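Cludside Automation Bench
@cludsidebench

1/ Planning thread for anyone pricing a two-arm tabletop cell this year. We just closed the budget for our second one. Most of what follows is about the lines that were wrong in the first spreadsheet.

2/ The work is pick, pour and place on light consumer containers. Cups, bottles, small tubs. Nothing over a kilo. If your parts are heavier, the arm section will not transfer, though the spares section might.

3/ Start with the task list, then the grippers, then the arms. We did it in the reverse order the first time and bought payload we never used. The arms looked like the big decision on account of the price. The fingers decided what we could run.

4/ We compared two suppliers, Robichaud and Skinis. Robichaud quotes a complete cell: arms, controller, table, cabling, install. Skinis quotes parts and leaves integration to you. The Skinis total was lower until we added our own hours at the shop rate.

5/ Ask both kinds of supplier for the same document: a line-item quote with lead time per line. A single total is no use for planning. Our controller arrived a month before the arm mounts and sat in its carton while the warranty ran.

6/ Warranty start date is negotiable. Ask for it to run from acceptance, in writing. Robichaud agreed to this in one email. We had not asked the first time.

7/ Fingers. We went with compliant ones for both arms. A rigid parallel jaw will hold a bottle fine and will mark a thin cup. Compliant fingers cost more per set and wear out sooner, so the purchase price is the smaller half of the line.

8/ Working figure for our budget: a finger set is replaced at 300 hours of run time. Your number will differ with surface and grip force. Log hours from day one or you will be guessing at the first reorder like we were.

9/ Second arm, yes or no. This took the most argument. One arm can move cups and it can move bottles. It cannot hold a bottle over the table while other fingers are down at cup level, and that was half our task list.

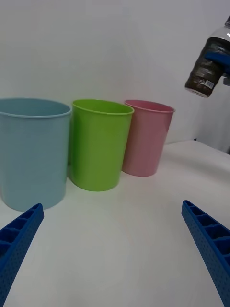
3 min read · 14 posts

10/ Bottle up at the right in one gripper, three cups of different colors on the table, the other pair of fingers open and low. This is the overlap case, and it sets the spacing between the arm bases. Measure it with your longest part in the gripper. We measured with empty grippers the first time and had to redrill the mounts.

11/ Wrist cameras go in the budget per arm, and so do their cables. The cable is the part that fails. It flexes at the wrist on every cycle and the connector loosens first. We carry two spare cables per arm and one spare camera for the cell. Order them on the original PO. The freight on a single cable ordered later was $35, which was more than the cable.

12/ Surface and background. Plain white table, plain white wall, even light. Cheap line, skipped in most quotes. Dark or patterned tops gave us trouble with clear bottles and we lost time tuning for it. Budget for replacement covering too, it gets creased and scuffed.

13/ Consumables. Cups and bottles are test parts and should have their own line. Buy in more than one size and color, and buy the whole run from one lot if you plan to compare results across months. We kept 103 parts on the shelf for the first cell and will keep the same for the second. Labels matter on bottles — a glossy label and a matte one do not grip alike. Store them by label type.

14/ Floor time. Acceptance at our Ukden site was planned at 30 working hours and that held, mainly because the test list was agreed before the PO went out. Write the test list yourself. Name the objects, the start positions, the number of tries and what counts as a pass. If the supplier writes it, you will be accepting their demo.

Replies from the author:

On leasing: we priced it. It made sense for the arms and made no sense for the grippers, which were excluded as wear parts in both lease drafts we read. Check for that wording before you compare monthly figures.

On used arms: fine if the controller firmware is still supported and the seller can show run hours. We passed on a pair with no log. Joint wear is hard to see in a short visit and a replacement joint wipes out the savings.

On order of purchase for a small shop: one arm, one finger type, one camera, but a table and power drop sized for two. The second arm is then a bolt-on. Retrofitting the table cost us more downtime than anything else in the first year.

On timing: our PO goes out in December, with mounts and fingers on the early delivery and the arms after. I will post the line-item sheet with prices removed when the mounts are in.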